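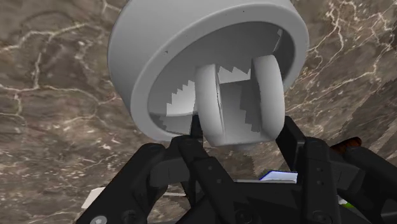

Do you rinse the cup before the coffee goes in, or am I wasting water?

Kitchen Talk > Coffee and Tea > Brewing at home
Started by salma_helmy, 6/18/24

salma_helmy
Hi everyone, long-time reader and very occasional poster. My sister Dalia and I have been having the same friendly argument every morning since she moved in with me, and I would love to hear from people who have thought about it more than we have (or less, that's fine too!). I fill my mug with hot tap water while the kettle boils, let it sit, dump it, and then pour the coffee. She says this is something our grandmother did because her kitchen had no heat, and that in a normal house it does nothing except run up the bill. I say my coffee stays hot long enough to finish the crossword and hers doesn't. She says I drink faster. We are both grown women with jobs.

Mugs are thick stoneware, the kind with the heavy bottom, if that matters. Pour-over, medium roast, nothing fancy.

mounir_b
Welcome out of the shadows, Salma! I'm with you. A heavy mug is a big cold lump and all that heat has to come from somewhere, namely your coffee. My old ones are thick as flowerpots and if I skip the warm-up the first sip is already a disappointment. I use water from the kettle though. Our tap takes forever to run hot and by then I've poured half the reservoir down the sink.

Pinto
I'm going to side with Dalia here, sorry. Coffee straight off the brewer is too hot to drink anyway. You wait for it to cool, everybody does, so why not let the mug do some of that work for you? I stopped preheating years ago and all that changed is I burn my tongue less.

salma_helmy
Pinto, she read that over my shoulder and is now unbearable.

mounir_b
Pinto that works if you drink it right away, but Salma is doing a crossword. It's the end of the cup that suffers, and a lukewarm last third is a sad thing to come back to.

GretheTh
Can I put in a word for thinner cups? My aunt left me a set from a little pottery called Demamik, thin walls, small handle, I can barely get two fingers through it, and I was sure they would be useless for keeping anything warm. I don't preheat those and I don't miss it, there's just so much less cup to heat up. They do cool off at the end if I get on the phone with my mother, but so would a thermos. What I do now is pour half, put the rest in a small insulated pot, and top up. My husband finds this fussy. He also microwaves his, so I have stopped taking his advice on the subject.

Wael Sqalli
Well, I finally got curious enough about this to borrow the probe thermometer we use for roasts and check. Two matching mugs, same coffee, same amount, one warmed with kettle water and one straight off the shelf. Right after pouring, the warmed one read 2 degrees higher than I expected and the cold one was noticeably lower. I went to feed the dog, forgot all about it, and by the time I got back the cold mug was down to 124 and the warm one was still above it, though the gap had gotten smaller. I should have written down more numbers and I should have used a timer, I know, I know. But there is a difference, and my wife could tell which was which with her eyes closed.

Pinto
Fahrenheit I hope, or you've invented something.

Wael Sqalli
Fahrenheit! Good grief.

Pinto
Okay, I'll give you that it's measurable. I still say it's not worth the trouble on a weekday. If somebody hands me a warmed mug I'm not going to refuse it.

dalia_ah
Hello, I am the sister. I made an account for this. I would like it noted that Salma also leaves the warm-up water sitting in the mug while she looks for her pencil, and it is stone cold when she dumps it, so whatever Wael measured is not what is happening in our kitchen.

salma_helmy
That happened twice.

mounir_b
Dalia, glad to have you. Could you use the water for something, at least? I pour mine into the pot where I soak my beans, or onto the ivy once it has cooled.

dalia_ah
The plants I could live with. We have a big fern in the front room that drinks like a horse.

GretheTh
Oh, let it come to room temperature first, please, ferns are touchy. I lost a beautiful one in October when I moved it too near the radiator and I'm still not over it.

salma_helmy
Fern gets the water then, and I'll pour it right when the kettle clicks off. Grethe, which glaze are your Demamik cups? Mine are all starting to chip at the lip and I might be talked into a thinner one.

GretheTh
The speckled cream. I'll look at the stamp on the bottom tonight and send you a message.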